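Sink week at robot club

5/24/18

Filed under: club stuff, grippers

So we have a sink now. If you read my April post you'll remember I was complaining that everything our club practiced on was a block. Red block, blue block, block in a cup, cup on a block. I like blocks fine, but after a while you start to feel like you're teaching a very expensive toddler. The new challenge for the Haltside student showcase is chores, plain old household chores, and I could not be happier about it!

The way our part works, for anyone who is new to the blog (hi, Mom's book group), is that we do the chore ourselves with a gripper in each hand, and the recordings go off to the software half of the club, who try to get something useful out of them. The target for the showcase is 1,000 good runs. As of this morning we have 481. I have done a scary number of those and my thumbs would like a word.

Picking up a sponge with your fingers takes no thought at all. Doing it with a gripper is like eating cereal with salad tongs. You come in from the side and knock it over, so you come in from the top and then you can't see what you're doing, and then you finally get hold of it and realize your other hand has been squeezing nothing for ten seconds. My first day on the sink setup I threw out more runs than I kept (a run gets tossed if you drop something, or if you stop and think too long, and I am a big stopper and thinker).

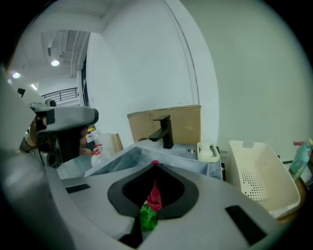
The trick that helped me most was slowing down at the very end. Everybody rushes the last inch. You're so pleased to have made it all the way over to the thing that you just kind of lunge at it, and the pads close on air. Now I get close, wait a beat, and then squeeze, and my keep rate went way up. I wrote "LAST INCH" on the whiteboard in big letters and somebody drew a snail next to it, so I guess it's official.

The other thing is the two-handed stuff. One hand holds, the other hand does the job. Sounds easy! But your brain really wants both hands to do the same thing at the same time, like when you try to pat your head and rub your stomach. We had a long argument over whether left-handed people should swap the jobs around or just do it the same way as everyone else. We're letting them swap. The software people groaned and then admitted that more variety is probably good for them.

Money update, because a couple of you asked. The showcase gives each team a supply budget of $200, and we've spent most of it on boring things like tape, bags and stuff to pick up. The bigger total for the year is $2,540, and nearly all of that went to Chacko, the parts shop across town, before I even joined. They're nice there and they let us trade in screws we bought in the wrong size. Twice.

We also had to pick a team name, and it got heated. Half the room wanted Funico, which was the name of last year's team and is already on the T-shirts. The other half wanted something new. In the end we kept Funico for the team and gave the new name, Bisby, to the program that plays back the recordings, so now people say things like "Bisby hates the soap" and we all know what they mean.

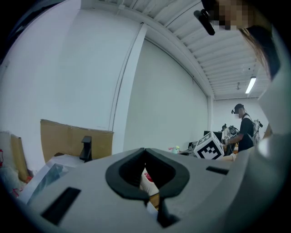
The small objects are harder than the big ones, by the way. I would have guessed the opposite. With something big you can be sloppy and still come away with it, but with a little thing you have to line it up with the middle of the jaw or it squirts out sideways and goes under a table. I've spent a lot of this month on my hands and knees looking for stuff.

Next up is folding. I've been told towels are "fun," by a person who was not smiling, so we'll see. I still have to get my runs labeled before the next meeting, and I promised to bring the good snacks this time, the cheesy ones. If anyone has a tip for keeping your wrists from getting sore, please leave it in the comments. I've tried stretching and I've tried whining, and so far whining is ahead.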